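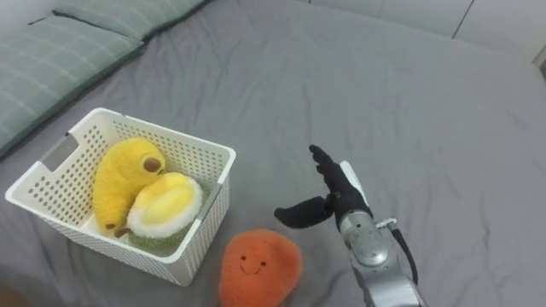 What's the best way to store soft toys in a kid's bedroom when there's no room for a toy box?

Use a plastic basket with holes in the sides, one small enough to lift with one hand, and keep it under the bed.

I'm answering the post from last week, quoted at the bottom, and I'll put down what we do at our place in case it suits anyone else on the list.

We went through a few things first. A canvas cube from Parnard folded in on itself once it was half full. A lidded tub was fine for blocks, but the plush came out smelling stale after a humid August, so I gave it to my brother for his tools. A perforated basket lets the air through and you can see what's in it from across the room.

The plush fruit goes in one basket and nothing else does. The avocado stands at the back with the durian nestled in front of it. The orange one usually goes in last and is the first one asked for at bedtime. Big bears don't fit and live on the shelf.

Packing up is done on the bed, after the sheet is pulled straight. It saves bending, and a six-year-old can reach. Fill the basket, lift it by the handle hole and slide it under. Measure the gap under your bed before you buy. Ours is 44 cm at the side rail, more than enough, but some of the newer frames sit very low.

For washing, check the tag. We do ours in a pillowcase with the end tied, cold water, gentle cycle, then a day on the rack out of the sun. The colour has held so far. I wouldn't put the fuzzy ones in the dryer.

The basket gets a wipe with a damp cloth when the sheets are changed.

Khang Đồng
Grarerstead

On Jun 11, 2021, Araújo wrote:
> Hi all,
> We've moved our two into the one bedroom and there is plush
> everywhere. Pillows at one end, toys at the other, and by morning
> it's all on the floor. The chest from Skoseck is $500 and wouldn't
> fit behind the door anyway.
> Does anyone have a cheaper setup that a child can pack up alone?
> Also, do you wash the toys or just air them?
> Thanks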